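Revised Practice Note for Work in Furnished Rooms

The Pedus working group on service robots has issued the second version of its practice note for tests carried out in bedrooms and other furnished rooms. The note takes effect on 12/6/23 and replaces the text circulated in November. It applies to all sites taking part in the Contreras program.

Three sections have changed. Section 2 now requires that any platform placed next to a bed be checked for movement at the start of each session, with the result entered in the site log. Section 4 deals with cables on the floor — these must be kept clear of the door and walked by the operator before power is switched on. Section 5 sets the minimum age of log records before disposal at 50 weeks.

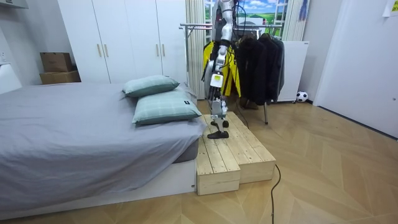

Comments on the draft were received from 91 members, and nearly all of them asked for clearer wording on who may stop a session. The revised text states that any person present may do so, and that work may resume only after the site lead has signed the log.

Marisol Espinoza will continue to receive reports of incidents and near misses. Requests for exceptions should be sent in writing to A-yeong Shin at the Brodel office, with a floor plan of the room attached.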